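Speaker Notes – Glassware Purchasing and Stock Control in Teaching Laboratories
Ganddale regional meeting, Aug 3, 2018
Speaker: Ghazala Qureshi

Slide 1. Welcome and purpose
Thank the hosts and introduce Fahad Kiani, who will take questions on the budget tables. State that the talk covers purchasing, storage and replacement. Waste disposal is handled in the afternoon session.

Slide 2. The position in March
The Carnegie building held 277 open order lines for glassware at the end of March. Many were repeat orders for items already in the storeroom. Pause here. Members from other sites will likely recognize the pattern.

Slide 3. One catalog, one code
Each item now carries a single stock code. Departments may no longer order under a local name. Explain that "boiling flask" and "round-bottom flask" had been entered separately by 2 departments, and that the entries have been merged.

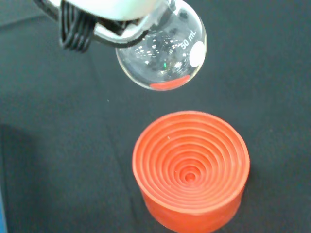

Slide 4. Small round-bottom flask above an orange rubber holder.

Slide 5. Accessories
Holders, clamps and stoppers are to be ordered on the same form as the glassware they support. Under the former system these items came from general supplies – often weeks after the flasks. Refer members to page two of the handout for the revised form.

Slide 6. Order limits
Departments may place orders of up to 200 pieces without further approval. Orders above that figure go to Rizwan Tarar for review. The annual ceiling for each site remains 1,000 pieces. Do not discuss individual site requests in open session.

Slide 7. Breakage records
The breakage log is to be completed on the day of loss and signed by the laboratory supervisor. Kausar Janjua will collect the logs at the end of each term. Chipped items are recorded as broken and must not be returned to the shelf.

Slide 8. Supplier terms
Ornard will continue as the main supplier under the present agreement. Questions on delivery dates should be sent to Dirk Geerts in writing.

Allow time for questions. Collect the sign-in sheet before the break.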